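Simulation scene inspection checklist - Tundia grasp policy, wrist view and table view
Scope: confirm that rendered scenes match the setup used for the 600 evaluation episodes. Mark each item OK, FIX or N/A and leave a comment.

1. Gripper at rest, wrist view. Fingers open, pads facing each other, nothing between them. OK. 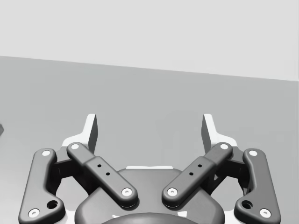
Inspected by: Florante Tiongson | 1/21/18 | Scene set: Umia

Comment on 1: both linkages are fully rendered and the screws are in place. The wall line slopes down to the right - check camera roll against the config before the next render.

2. Target object. Green ball at rest on the table, clear of the gripper, shadow attached. OK.
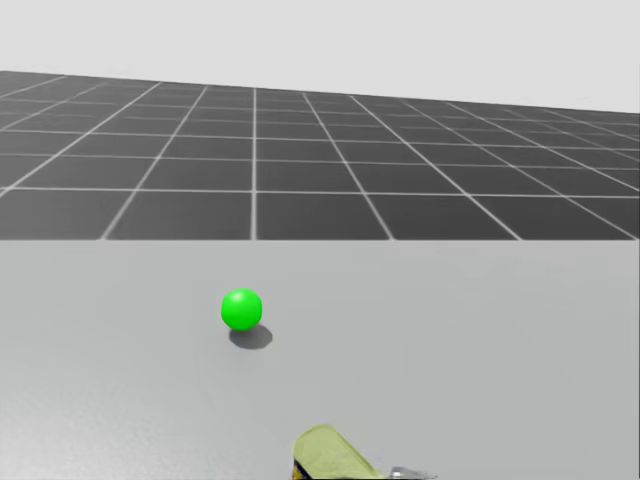 Item 2. Green ball and finger pad, floor grid behind table.

Comment on 2: the far edge of the floor is not level. Same check as item 1. Seed 186 logged for re-render.

3. Distractor object. Tin upright, label texture loaded, open gripper beside it, ball still in view. FIX.
Comment on 3: small print on the label can't be read at this resolution. Acceptable for the policy, but the Kokkonen baseline used a sharper texture. The gripper shadow at left has a much harder edge than the rest of the lighting. Compare light settings with the June build.

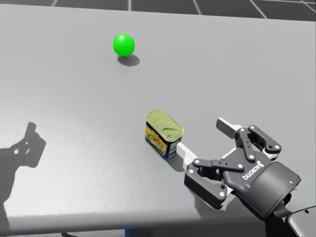 4. Episode logs
Roughly 2,000 training episodes on disk. Success flags written for both policies. OK.
Comment on 4: Fatville split still missing its seed file. Hold the results table until it is added.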